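Scratches on parquet before move out, what do I use? 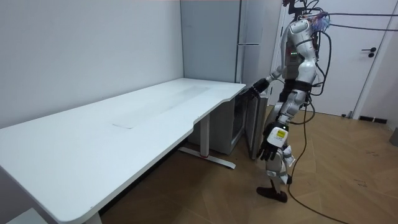
Moving out in May and the landlord at Heywood is picky. Had a guy quote me 500 to sand the room, no way. Mostly fine scratches where chairs went back and forth. Parquet is wood, long white desk stands on it and I'd rather not haul that out. Wax stick or oil?
Yen-ting Yuen

Wax stick for fine ones. Rub it in, wait, buff with a old sock. Try a corner first, colors never match teh label.
Cyril Sedgwick

I used Plirnis oil, 9 bucks. Ok I guess. Smells.
brisum67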